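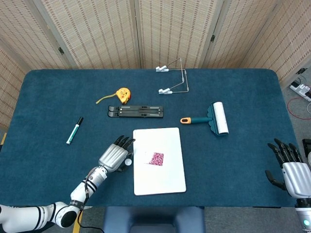
gion_luthi
Tidying a bench is the chore I'd pay for. Not folding shirts, just putting junk back where it lives. A tape measure with the tape left out, a lint roller, a marker, all different shapes and grips. My 13 year old does it in 40 seconds when bribed. Don't reckon any machine's close yet.

hpostma
Disagree. Shop floor's there already, we run 300 trays a shift thru the Kurek cell. Home is just slower
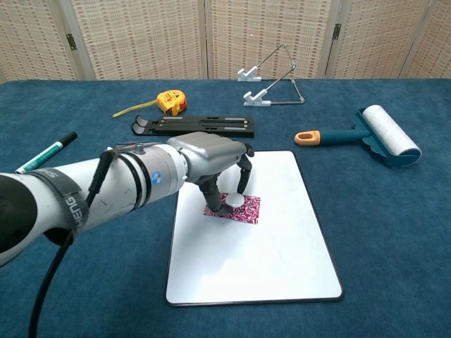

Tineke Meijer
same tray every time tho Hendrik. Thats not a chore. Show me one doing my kids' craft drawer, every colour mixed in

hpostma
give it til February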